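Konville home blood pressure monitor: two months on

I came to this one the long way. My practice nurse, Precious Quiambao, took my reading at a routine check in December, frowned at it, took it again, and asked if I'd mind keeping a diary at home. I had an old wrist monitor in a drawer but she wasn't keen on it, so I ordered the Konville upper arm model and it has been on the kitchen table ever since.

I love it. I didn't expect to have feelings about a blood pressure monitor, but there we are.

The cuff is the best part. My last arm cuff was a stiff thing that slid towards my elbow the moment I let go of it, and I ended up holding the end in my teeth while I did up the strap. The Konville cuff is already shaped like an arm, so it goes on with one hand and stays where you put it. It comes in 2 sizes and you do need to measure before ordering. I had to send the first one back (my fault entirely, I guessed) and the swap was painless.

Then there's the screen. Big black numbers, no blue glow, and I can read it without my glasses at seven in the morning. It inflates fairly gently too - firm, but none of that alarming squeeze where you start to wonder whether it's going to stop. If you move or talk during a reading it shows a little wobbling figure and you have to start again, and it's quite right to be strict.

Precious wanted two readings a minute apart, morning and evening, and there's a setting for exactly that. Press start once, sit still, and it does both and stores the average. Two people can use it with separate memories, so my husband Fergal has been roped in. He has better numbers than me and mentions it often. 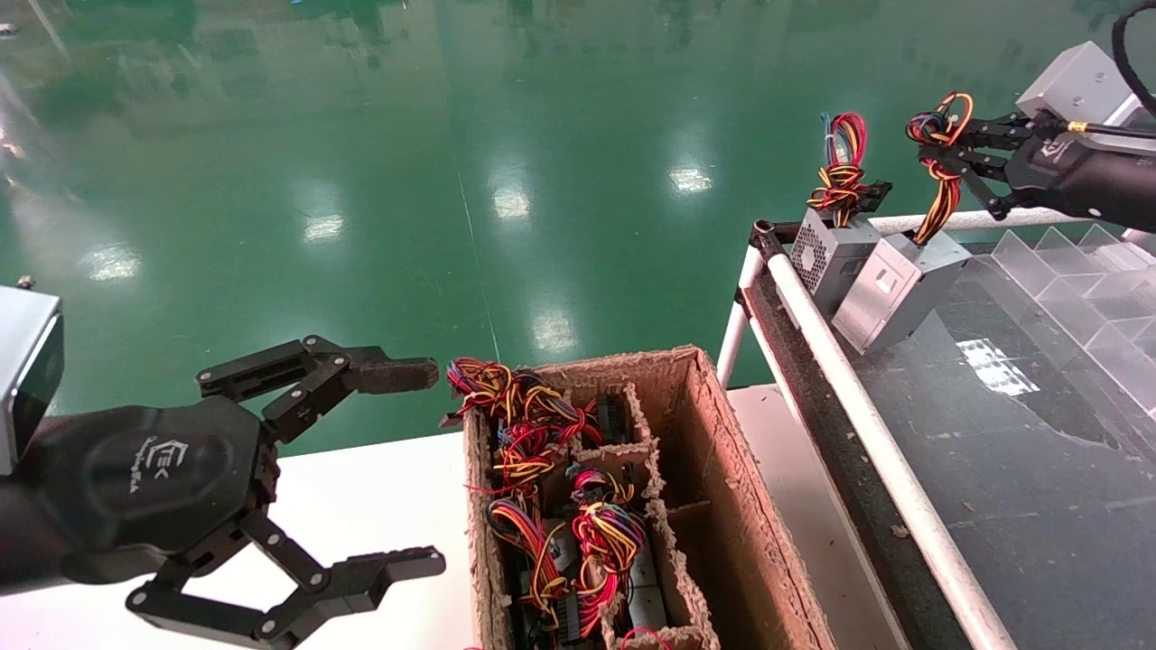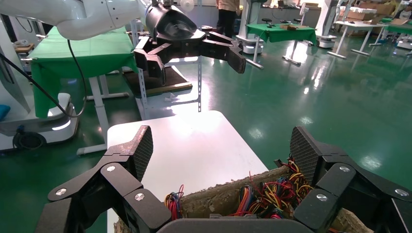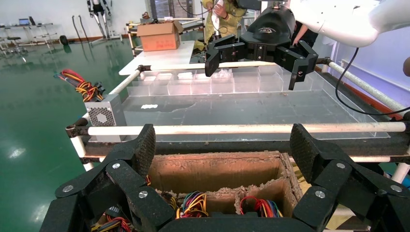 Killian Besson wrote in to say that he has had the same monitor for over a year and that the battery life is every bit as good as I'd hoped, but that the tube wants watching. His began to work loose where it meets the unit, and he was getting error 23 every few days until he started pushing the plug in with a half turn before each reading. He also says to take it along to the surgery once and have it checked against theirs, as his was reading slightly low with the large cuff on.

I've since done the surgery trip myself and mine was close enough that Precious was happy to go by my diary. No trouble with the tube so far, but I have started giving it that half turn.

A few grumbles, to be fair. The storage pouch is mean. You can get the unit in, or the unit and a badly folded cuff, but the zip then refuses to close. The instruction booklet is printed so small that I gave up and found a larger copy on their website. And the beep! It's on by default and it's loud enough to send the dog out of the room. You hold down the memory button to turn it off, which I only found out in week three.

There's an app as well. I used it twice. It draws a pleasant enough graph, but it wanted an account and a password, and I get on perfectly well with a notebook. If you'd like to email your readings straight to the surgery, you may think differently.

I did look at the Minja before buying. It's cheaper and smaller, and my sister-in-law gets on well with hers, but the cuff is the straight kind and the screen is noticeably dimmer. For something I use four times a day I was glad to pay the extra.

One last thing for anyone starting a diary of their own. Sit down for five minutes first, feet flat, arm resting on the table, and leave the coffee until afterwards. My first week's numbers were all over the place, mostly from running downstairs and strapping myself in straight away. They've settled nicely now, and I'm due back at the surgery next month with the notebook under my arm.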